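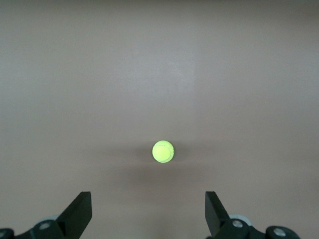 Ticket 163: Surface color shifts between mauve and off-white

23/03/2022
By Getsemaní Arriaga

Status: open, waiting on lamp part
Site: Manríquez, back room
Fixture: Skonmont overhead lamp with diffuser, 2000 hours on the counter

Problem
The same surface does not hold one color under the lamp. With the tennis ball in place it reads mauve-gray, paler and cooler toward the top, going to a dusty rose-brown lower down. The ball itself still reads as a normal yellow-green and the seam is easy to pick out. The shadow around it is wide and has no usable edge.

Expected: neutral off-white, as on the Ordale color card.

Checks done
1. Wiped the surface with a damp cloth and let it dry. No change, so not residue.
2. Swapped the tennis ball for a new one from the same can. No change.
3. Closed the blind on the window side. Slightly less cool, still pink.
4. Measured lamp height: 80 cm. Matches the install sheet.
5. Left the lamp on for 19 minutes before looking again. Earlier checks were made from a cold start, so items 1 to 3 should be treated as weak.
6. Held the card flat against the surface in the lower half. Card went pink too. Paint or coating is ruled out as the main cause.

Color without the ball
Pale, off-white to light warm gray. Left side a little cooler and brighter, faint pinkish beige toward the right. The dark shadow runs on a diagonal and is heaviest low in the middle, with blurred edges all along. Softness is in line with the diffuser being fitted. There is some fine grain at upper left, too slight to matter for this ticket.
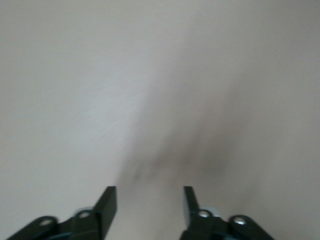

Baltazar Ponce replied that the diffuser on this model yellows with age and should be changed before anyone repaints. He also wanted to know if the dimmer was at full. Below full, he has seen the same lamp go pink at the Jeltbridge site, and the cast moved with the dimmer setting.

Reply to above
Dimmer position was not written down for any check. Repeated item 6 with the dimmer at full: card is closer to neutral, still a trace of pink on the right. Repeated at half: pink across the whole card.

Dimmer is now taped at full. Diffuser last changed in December according to the label, but the label is for the old fixture and may have been carried over.

Next
- Fit new diffuser when it arrives, then repeat item 6 at full and at half.
- Record dimmer position with every check.
- Do not repaint.
- Return the second tennis ball to the can.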